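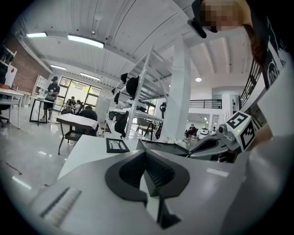
September, bench 2, start 8:40

Hardness drift on the Clorklow casting resin, continued. Seven coupons poured from the lot Da-eun opened last month, same mold, same release agent. Mix ratio by weight this time - volume was giving too much scatter.

Pot life shorter than the sheet says. Viscosity was already climbing when I poured the last coupon, so treat number 7 as suspect. Surface has a faint orange peel on the top face only. Sanded it before the durometer.

Readings at 24 h are low against the old lot, at 72 h they match within the gauge error. So the cure is slow, and the final hardness looks fine. Post-cure in the small oven closes the gap overnight.

Cycling rig: coupon 3 ran to 2,000 with no visible crack. Coupon 5 split at 819, starting from a bubble near the clamp edge. Degas longer, up to 7 minutes, and watch for foam over the cup rim.

To do:
- repeat 5 with a degassed pour
- ask Yasaman Kermani for the old Fikre lot curves
- recalibrate scale, reads high after warm-up
- label the oven trays

Da-eun Seok has the remaining half can, lid taped.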